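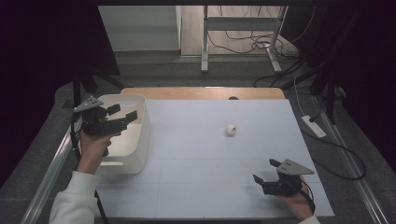 Chapter 6
Choosing for Someone Else: How Gift Shops Sell

Most of the selling we have looked at so far has been fairly straightforward, in the sense that the person who pays for the goods is also the person who takes them home and uses them. Somebody wants a kettle, looks at a few kettles, grumbles a little about the price and buys one. Gifts are a different matter altogether, and if you have ever stood in a shop on the afternoon before a birthday, holding a scented candle in one hand and a box of fudge in the other and liking neither of them very much, you will already know a good deal of what this chapter has to say.

The buyer of a gift is guessing. They may know the person very well indeed (a sister, an old friend) or hardly at all (the colleague whose name came out of the hat in the office draw), and in both cases they are spending their own money on somebody else's taste. A good gift shop understands this worry and spends a surprising amount of effort on soothing it. Much of what looks like decoration in such a shop, the ribbons and the little cards and the tables marked "For Grandparents", is really there to help a nervous customer make up their mind.

We shall begin with a small shop and a rather ordinary month.
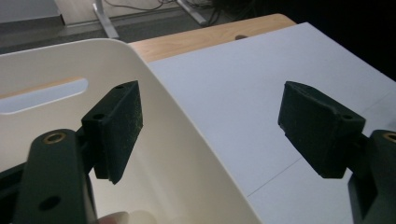 TRARNAU, February

The Stamico gift shop stands on the corner opposite the bus station, and it does most of its trade with people who have a few minutes to spare before they go to see somebody. For years it sold its goods singly. Tea was in one place, biscuits in another, mugs along the back wall, and customers were left to put a present together for themselves. Then the shop began to offer ready-made boxes, each with a mug, a packet of tea and something sweet, tied up and priced as one item. By the end of the month it had sold 1,721 of them, and nearly all the buyers had chosen a box from the table by the door without walking any further in.

Now, you might suppose that the boxes were cheaper than the same things bought one by one. They were a little dearer. What the customers were paying for, quite happily, was the comfort of having the choosing done for them, and the wrapping too. We call this bundling, and you will meet the word again and again in the pages to come.

The story has another side, and it would be wrong of me to leave it out. A rival shop in Zistby copied the idea but filled its boxes with whatever had been slow to sell, and its regular customers noticed very quickly. A bundle asks for trust. If the tea is stale or the mug is chipped, the giver is embarrassed in front of somebody they care about, and they will remember that for far longer than they would remember a poor purchase of their own.
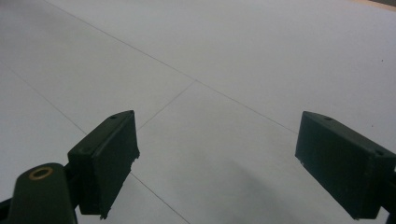

A pale tiled floor with dark grout lines.

What you will learn

By the time you reach the end of the chapter you should be able to:

explain the difference between the buyer, the giver and the receiver, and say when they are the same person
describe how a bundle is priced, and work out the margin on one with 4 or 5 items in it
discuss why personal touches, such as a printed name or a star sign, let a shop charge more
suggest a fair returns policy for goods that were bought as presents

Words to look out for: bundle, occasion, margin, keepsake, gift receipt, impulse purchase.

Before you read on

Think of the last present you bought, and jot down how long you took to choose it and what finally settled the matter. Keep your notes somewhere safe, as we shall come back to them when we look at the Meng catalogue and the way it sorts its pages by occasion, with the type of goods coming second. If you are working in a class, swap notes with a neighbour, and be kind about it; everybody has given a dull pair of socks at one time or another.

6.1 Who is the customer?

Let us start with the person standing at the till.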